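Teaching a robot to set breakfast, one croissant at a time

By the Pumden web team
October 1, 2024

The teleoperation group at Carnley occupies two rooms on the upper floor, and in both of them people are moving their arms in the air. They wear a headset, they hold a controller in each hand, and on the screen next to them a pair of robot arms does the same movement a moment later. I visited the engineer who leads the group to ask how a robot is shown a task, and why so much of this work is now done in a simulated kitchen.

She has worked on demonstrations for seven years. In the beginning she did it the old way, by taking the arm in her hands and pushing it through the motion.

"You stand beside the robot, you put it in a soft mode, and you guide it," she says. "For one arm it is very good. You feel the weight, you feel where the joint does not want to go. With two arms you have a problem, for you also have only two hands, and each arm needs one hand for the elbow and one for the wrist. So we were two persons for one demonstration. Try to coordinate this with a colleague for a whole afternoon!"

The group changed to remote control after that. Their software is called Susia. It reads the position of the two controllers and sends it to the arms, real or simulated, and it records everything: the joint angles, the opening of the grippers, the camera views. One recorded attempt is called an episode. For a simple task, such as putting food on a plate, the group asks for 200 good episodes before they train the first model. For tasks where the two arms must work together they ask for 300.

The kitchen task is the one the new operators learn with. The counter is marble, there is a plate, and there is a croissant and a tomato. The operator has to bring the food to the plate with the grippers.

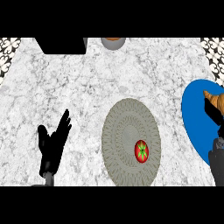

"People think the grasp is the difficult part," the engineer says. "It is difficult, yes, but the new operator is careful there. He goes slowly and he looks. Then he has the object, he is happy, and he moves too fast to the plate. The model learns this also. It learns to be careful and then to be in a hurry."

She asks her operators to keep one speed from the beginning to the end. She also asks them not to stop in the air. When a person stops to think, the recording contains a robot which stands still for no visible cause, and a model trained on such recordings may stand still too, sometimes for a very long time. If an operator needs to think, he should do it before the episode starts.

I asked what happens with the arm that is not used. In many tasks one arm does most of the work, and the other hand of the operator gets tired or simply forgotten.

"This is a good question, and we learned it late," she says. "The free hand is never quiet. You talk to somebody, you scratch your nose, and the other gripper makes a small dance. In July we looked through old episodes and there was a lot of this dance. Now we say: choose a place for the free arm, away from the plate, and leave it there. It is part of the demonstration, even when it does nothing."

The croissant was chosen for its shape. A tomato is nearly the same from every side, so the direction of the gripper matters less. A croissant is curved and it has two ends, and the operator must decide where to take it. Some prefer the middle, others take it closer to one end. The engineer lets both styles stay in the data, but she wants each operator to decide before the gripper comes near.

"When you change your mind at the last centimeter, you turn the wrist very much," she explains. "On the screen it looks like nothing. On a real arm I would hear it, and I would not like the sound."

This brought us to the simulation itself. I had expected her to defend it, but she speaks about it quite soberly. A simulated tomato does not get soft after a morning of work, and the counter can be put back in order with one button. The operators can practice without fear of damage. On the other side, contact is never fully right. Objects may slide where a real one would stick, and the operator feels nothing in his hands. He has to judge everything by eye.

"Depth is the worst," she says. "You believe you are above the plate and you are behind it. I tell them to move the head a little, left and right, before they lower the gripper. After some days they do it without thinking." 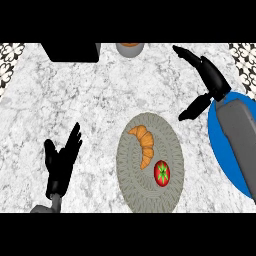

Croissant and tomato on the plate in the simulated kitchen, with both grippers clear of the food.

The last moment of an episode gets special attention. The operator should open the gripper fully, move back, and only then press the button to finish. If he presses too early, the model never sees how to leave, and in testing it may stay over the plate with its fingers around the food. The group at Ackah, which uses the same recording format, cuts the end of each episode by software. At Carnley they prefer to leave the ending as the operator made it.

Bad episodes are not deleted. They are put in a separate folder with a short note: dropped, pushed the plate, wrong object. The engineer hopes to use them later, to teach a model what a mistake looks like and how to come back from it. For this she will need operators who make an error on purpose and then correct it, and she is not sure how to ask for that.

"If I say, please make a mistake, they make a very polite mistake," she says. "The real ones are much more interesting."

Before I left, I was allowed to try it. I closed the gripper beside the croissant two times, and both times I was sure that I had it. The engineer saved my attempts in the separate folder and wrote the note herself.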